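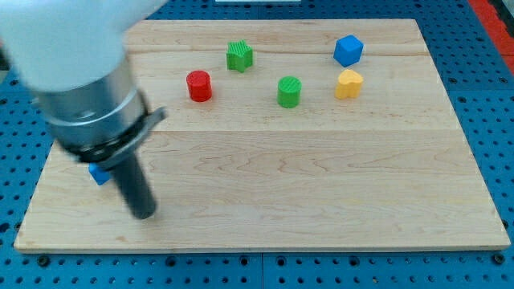

Is the pushing task ready for the October open day?
I don't think so, going by the log.

On 18 April 2026 the Ferlow club list wrote:
> Brirkis got 43 good pushes out of its runs this week.
> We'd like to put it down as finished and move on
> to stacking.

43 out of how many? The log skips 15 runs and doesn't say why. If those were failures, they count. I'd also like to know who chose the starting places for the blocks, and whether they were ever changed.

Stacking can wait. Let a new member set out the board, do 4 sessions with no retries, and post every result. Then I'll believe it.

Ferlow robot club, software side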